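스토드스카 상공인 소식지 | 정책과 교육

학교 급식실 공동구매 조례안, 우리는 이렇게 봅니다

렐빌 교육위원회가 지난달 내놓은 학교 물품 공동구매 조례안에 대하여 회원 여러분의 질문이 많이 들어왔습니다. 그래서 이번 호에서 저희 의견을 조금 길게 적겠습니다. 저는 이 나라에 와서 일을 배운 사람이라 문장이 어색한 곳이 있을 수 있습니다. 너그럽게 읽어 주시면 감사하겠습니다.

조례안의 내용은 간단합니다. 지금은 학교마다 따로 식재료와 문구, 청소용품을 삽니다. 앞으로는 렐빌과 파이바에 있는 학교 23곳이 한 번에 입찰을 하고, 한 업체가 일 년 동안 모든 학교에 납품하게 됩니다. 교육위원회는 이렇게 하면 행정 일이 줄고 가격도 내려간다고 설명합니다.

저희는 학교가 돈을 아껴 쓰는 것에 찬성합니다. 우리 회원 가운데에도 학부모가 많고, 세금을 내는 사람은 모두 같은 마음일 것입니다. 그러나 이 조례안의 방법에는 동의하기가 어렵습니다.

첫째 문제는 입찰 자격입니다. 조례안 제4조를 보면 하루에 급식 900인분 이상을 납품한 경험이 있는 업체만 신청할 수 있습니다. 파이바 시장에서 채소를 파는 가게나 두 사람이 운영하는 빵집은 처음부터 신청서를 낼 수 없습니다. 지금까지 가까운 학교 한 곳에 성실하게 납품해 온 가게도 같은 처지가 됩니다. 저희 상공인회에는 현재 회원 업체 77곳이 있는데, 이 조건을 채우는 곳은 두 곳뿐입니다.

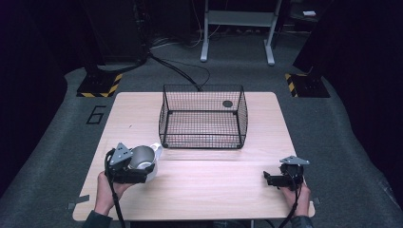

손잡이형 그리퍼로 잡은 흰색 머그잔과 탁자 위의 검은 철망 바구니

둘째로 배달 문제가 있습니다. 스코비에르 쪽 학교들은 겨울에 도로가 자주 막힙니다. 지난 1월에도 큰길이 이틀 동안 닫혔는데, 그때 급식실에 우유와 빵을 가져다준 것은 같은 동네의 가게들이었습니다. 스코비에르는 이번 조례안에 포함되지 않았지만, 교육위원회는 내년에 그곳까지 범위를 넓힐 계획이라고 밝혔습니다. 한 업체의 창고가 멀리 있을 때 이런 날을 어떻게 할 것인지, 조례안에는 한 줄도 없습니다.

가격에 대해서도 드릴 말씀이 있습니다. 교육위원회 자료에는 학생 한 명당 한 달에 1595원이 절약된다고 쓰여 있습니다. 이 계산에는 운송비가 들어 있지 않습니다. 저희가 자료를 요청하였으나 운송비는 계약 후에 정한다는 답을 받았습니다. 나중에 정하는 비용을 빼고 절약이라고 부르는 것은 이르다고 생각합니다.

저희가 교육위원회에 제안하는 것은 다음과 같습니다. 품목별로 입찰을 나누고, 작은 가게들이 함께 신청하는 것을 허락해 주십시오. 청소용품이나 종이처럼 오래 보관할 수 있는 물건은 한꺼번에 사도 좋습니다. 빵, 채소, 우유는 학교가 지금처럼 직접 고를 수 있어야 합니다. 또한 첫해에는 원하는 학교만 참여하고, 그 결과를 공개한 다음에 범위를 정하는 것이 맞다고 봅니다.

공개 의견 접수는 7월 말까지입니다. 의견서는 교육위원회 민원실에 직접 내시거나 우편으로 보내실 수 있습니다. 저희 사무실에도 양식이 준비되어 있으니 필요하신 분은 오전 9시부터 오후 5시 사이에 들러 주십시오. 의견서에는 현재 납품하는 학교의 이름과 품목을 꼭 적어 주시기 바랍니다. 구체적인 내용이 있는 의견서에는 교육위원회가 서면으로 답해야 합니다.

상공인회 대표단은 접수가 끝나기 전에 교육위원회를 한 번 더 방문할 예정입니다. 그 자리에서 전하고 싶은 말씀이 있으시면 짧게라도 적어서 보내 주십시오.

분류: 정책과 교육 > 지역 의견
태그: 공동구매, 학교 납품, 렐빌, 소상공인

인쇄하기 | 이메일로 보내기

최근 소식
- 파이바 시장 주차장 요금, 가을부터 바뀝니다
- 고등학생 여름 현장실습 참여 업체를 찾습니다
- 스코비에르 도로 공사와 상점 영업시간 안내
- 회비 납부 방법이 달라졌습니다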